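4.2 Workcell Assembly and Arrangement Task

The second cell was assembled in the Kumeck shared workshop over the course of March, using the same bill of materials as the first. Two arms are mounted on opposite sides of a table with a green work surface, and each carries its own small camera near the gripper. Arm bases were bolted down before the surface was leveled, an order we do not recommend; the left base had to be shimmed twice. The completed cell was checked against the Brindard calibration routine, which takes 30 poses per arm.

Artificial flowers were chosen as the task material. Stems are thin, bend under light load, and cross one another when set down together, so a grasp planned on one stem often has to account for its neighbors. The wrist view is the one most affected by this, as the finger plates cover a large part of the lower image.

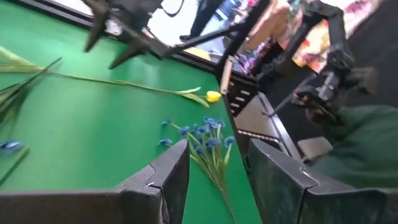 R. Munro
Corresponding author, Prodamitz Project

Fig. 5 gives a wrist view with a yellow tulip and a bunch of blue flowers on the surface. The bunch lies in the gap between the fingers and part of its stems is hidden by the left finger. For this reason stem endpoints are not labeled in wrist images. Labels are placed on the blossoms alone, and the stem direction is estimated from whatever length remains visible.

Of the 297 episodes recorded in this cell, 81 were set aside for testing. Episodes were kept whether or not the stem reached a container. An episode was discarded only when a camera stream dropped, a fault traced to a loose connector on the left arm and repaired with a printed strain relief.

Containers differ in height and neck width. Clear glass was retained despite its poor depth returns, and no coating or marker was applied to it. A fixed camera provides a lower view across the table in which the vase walls and the stems inside them can be separated more easily.
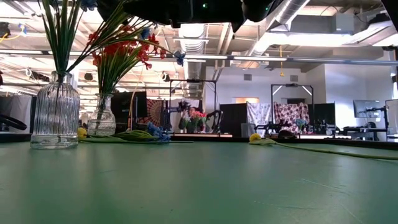
Section: Hardware and Shop Practice

In the fixed view the tall ribbed vase stands at the left, partly filled with water, with the smaller bulbous vase and its red flowers just behind it. Water shifts the apparent position of stems below the fill line. We therefore masked that region when computing placement error. The mask is drawn by hand once per session and is not updated if the vase moves.

Cable routing took more shop time than any other step. Cables were left with slack at the shoulder joints and fastened along the links with hook-and-loop ties. Zip ties were tried first and cut into the jacket after 69 hours of operation. The head view served to check clearance between the two arms and the glassware.

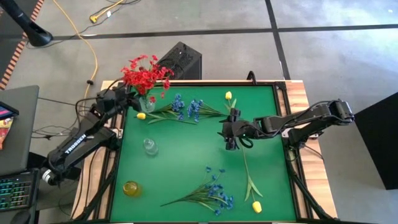
Figure 7. Head view of the cell: left gripper beside the vase of red flowers, right gripper over the middle of the surface.

Both arms can reach the center of the table, and the shared region is governed by a simple lockout: one gripper may enter while the other holds position. The lockout slows the task but requires no model of the glassware.

Shares: 30 Comments: 3

benchtop_kv
What thickness was the shim under the left base? Mine rocks a little at full extension.

mlathe
Same result here with zip ties. Spiral wrap has held up better for me than hook-and-loop at the elbow.

orrin77
Would like to see placement error with the vase dry. A hand-drawn mask seems fragile if the vase gets bumped mid-session.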